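Cladow basket trial

The Cladow basket trial is an informal method of comparing robot grippers, in which an arm lifts mixed toys out of a wire-mesh basket and puts them into boxes through round holes. It was devised by So-ying Kwan and Berkay Başaran for the Zuverro project's rival, Zuvero, and has outlived several of the grippers it was meant to flatter.

Each gripper is given 264 attempts, spread over 22 sessions. A pick counts only when the item has gone through the hole. Cloth is the usual source of grief, as it tends to bring its neighbours along or hang over the box lid – a result early score sheets listed under "partly". 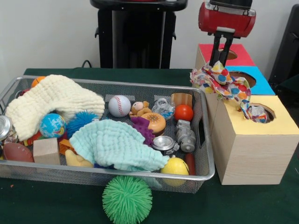
Two-fingered gripper with polka-dot fabric at the boxes.

Balls with soft spikes are considered generous, offering something to hold at almost any angle. Smooth balls are not, and a baseball has ended more than one promising session. The rules allow no tidying of the basket between attempts, so an item buried under cloth stays buried until the gripper deals with it or the session runs out. Anything that lands on the table is left there and scored as a miss.

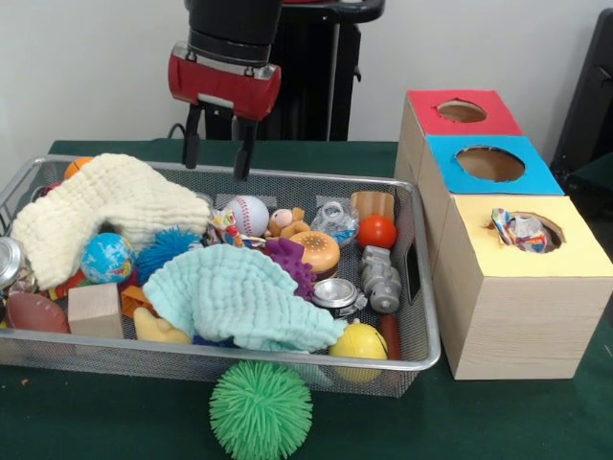
Pak-hei Tai has objected that the trial measures patience as much as grip, and would prefer a lighter set of items with the cloths scored separately. A revised sheet doing so was adopted in November. The cloths remain in last place.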